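One red cushion: speaker notes
Ramil Talavera, Oltville Home Skills evening, talk starts 7.30pm

Opening
Say hello, thank the hall. Ask who has a grey sofa (hands up, there will be loads!). I love a grey sofa. Hides everything, goes with everything, and by February you can't bear to look at it. Tonight is 20 minutes on what a bit of red does for it.

Start with the cloth. Get people thinking about touch before colour. Soft, matte, a little brushed, so the light slides off it and the folds go properly deep crimson. Mention lint, red shows every pale speck. Pass the Tikkanen swatches round now. 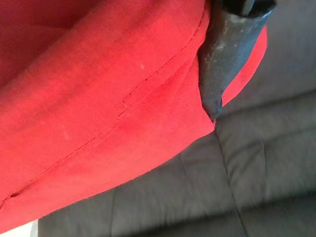
The sofa itself
Charcoal two-seater, tall back cushions, big padded arms. A lot of sofa! Talk about the mottling: brush the nap one way and it goes light, the other way and it goes dark. Run a flat hand over the swatch to show them. Side table and tissues close by, stool doing duty as a bookshelf. I like a room that gets used.

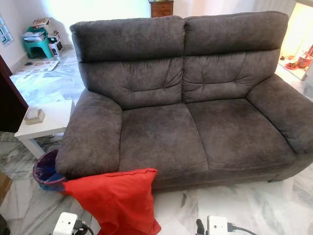

Does a red cushion need something else red in the room?
One is plenty. If it looks lonely after a week, add a book spine or a mug and stop there.

Shape and size
Square, seamed round the edges. Against a fat rolled arm a square gives you a corner to look at, and I get far too excited about this, so keep it under two minutes. White marble floor bounces light back up, the red goes almost orange. Warn them to try a cover at home before they cut the label off. The Tuvetti I brought cost me 12 pounds in May, insert included.
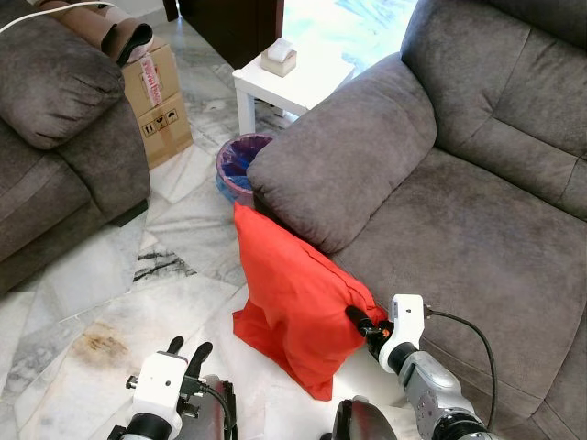

Red cushion by the sofa arm, side table behind

Where to put it
Try the end of the seat first, tucked into the arm. Then the middle. Look at where red meets grey along the crease, that line is what your eye follows when you walk in. Pause here, let them look.

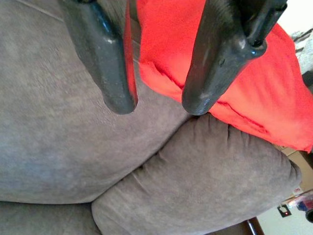 Last bit: washing. Cover off, inside out, cool, on its own the first time. Questions, then tea.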